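Two-arm table cell: plum pick drifts after I re-lay the mat

Posted in Small Robots and Home Automation

plindico_pete

Hi all, long post, sorry in advance. I look after a two-arm tabletop cell at a small shop called Conerport. The job is dead simple on paper. Left arm picks a plum off a plate, passes over the middle, and drops it in a bowl on the right. We've been running it since April and it was pretty solid until I took the mat up to clean underneath.

Since I put the mat back, the left arm keeps closing a little too far toward the rim. Sometimes it gets the plum, sometimes it nudges it down into the middle of the plate and grabs air. Out of the last 86 tries I'd call most of them ugly. Before cleaning day I'd have been embarrassed by two misses in a whole morning.

Things I've done so far: homed both arms twice, wiped the overhead camera lens, swapped the plum (I know, I know), and checked the exposure, which is fixed at 3000 and hasn't changed. Error log only ever gives me code 3853, and in our controller software that's just "grasp not confirmed," so thanks for nothing.

My start layout is plate on the left, bowl on the right and a bit lower. Both arms are parked out of view when the camera takes its reference shot.
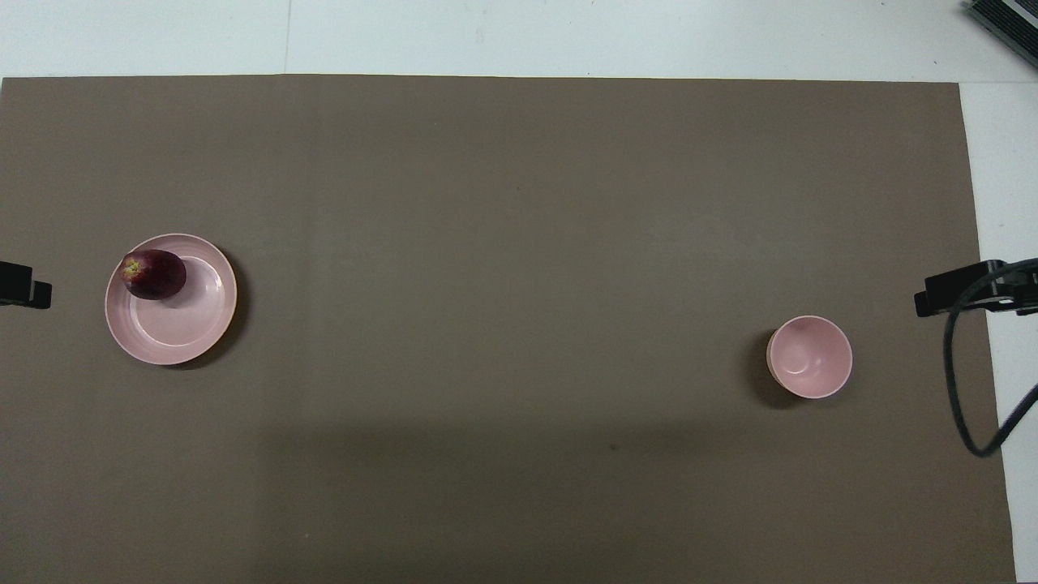 Start position from the overhead camera, both arms parked

I set the dishes by eye, the way I always have. Could the mat alone do this? Or should I be looking at the camera mount? I'd love to not redo the whole calibration if I can help it, it eats my entire afternoon and then I have to redo the drop heights too.

Daithí Ó Riain

Yep, the mat can do this all by itself. I've been burned by exactly that, on a cell a lot like yours.

First thing I'd look at is the top edge of your mat. There's a faint crease running along just below it. If that's a bit of a ridge, the mat may not be lying where it used to, and anything you line up against that edge goes with it. Also, the right edge runs at a slant in your shot. Could be the way the camera sees it, could be the mat is turned a hair. Pull up a reference shot from before you cleaned and flip back and forth between the two. You'll see in five seconds if it moved.

If it did, here's what I'd do, in this order:

Stop the cell and power down the arms before you get your hands in there.
Take the dishes off, peel the mat back, and lay it flat again from the middle outward.
Line it up with something on the table that can't move. You've got a seam in the white top toward the left, so measure from that and write the number down!
Tape the corners.
Put the plate and bowl back using marks, please, no more eyeballing. Little bits of masking tape are fine.
Run ten slow picks before you touch any settings.

Next, look at that big soft shadow over the lower half of the mat. Something above the table is blocking your light. Was it always there? If your old shots don't have it, go find out what got moved. A dark plum is already a pain to pick out, and you don't want the edge of a shadow creeping up on it.

And while you're in there, the cable on the right hangs in a big loop over that end of the mat. I'd clip it back out of the way. It probably has nothing to do with your left arm missing, but one day the right arm is going to catch it on the way to the bowl, and then you'll be posting here again (I did).

Leave the calibration for last. If you recalibrate on top of a crooked mat you'll just have to do it over once you straighten it.

mughal_bench

Had the same thing on our Clurum setup and it was the camera mount. One screw. Push on the mount with one finger while you watch the live picture, if the picture wobbles then there you go.

Also try putting the plum in the center of the plate. Yours is up on the rim at the upper left and our gripper hates that, one finger hits the rim before it closes. Might not be your problem but it's free to try.

plindico_pete

OK so I flipped between the old shot and the new one and the mat is for sure turned a little. Camera mount is tight, I leaned on it pretty good. The shadow is in the old pictures too, so I'm leaving the light alone for now. Going to re-lay the mat tonight off the seam and tape it down, and I'll get a clip on that cable while I'm at it. Will post how the ten slow picks go.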